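**Re: [handheld-manip] What to budget for a second gripper station?**

> We have one pair of handheld grippers at Dondport and money for a second station if I get the numbers in by February. What did you buy, and what do you wish you'd bought? I have 2,000 to play with after the grippers themselves.

Oh, I love this question! We went through all of it at Bamholm for our clothes-and-basket station, and my first advice is to spend on the frame. Ours is aluminum rail with a wooden top, and I'd buy it again tomorrow.

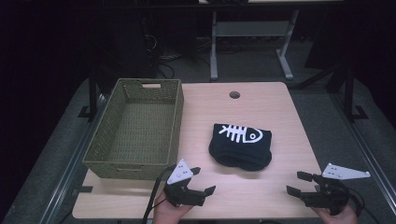
Get more rail than the drawing calls for (we were 12 brackets short on day one, and Wuyts only ships them in boxes of 54). Cables deserve their own line too. Ask for longer ones than you think you need!
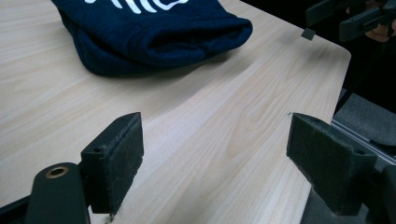
Finger pads are the thing I'd put under consumables. I keep 100 on the shelf, and it's such a relief to just grab a new set. Flamard sells them precut, or you can buy the sheet and a decent knife.

As for things to pick up, go cheap and go soft. Knits and sweatshirts from a thrift store are great, and a woven basket costs next to nothing.

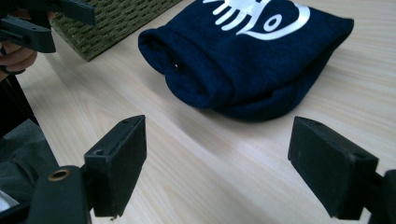

If there's anything left over, put it toward a spare gripper before a nicer computer. Happy to send my spreadsheet, it's messy but every line is in there.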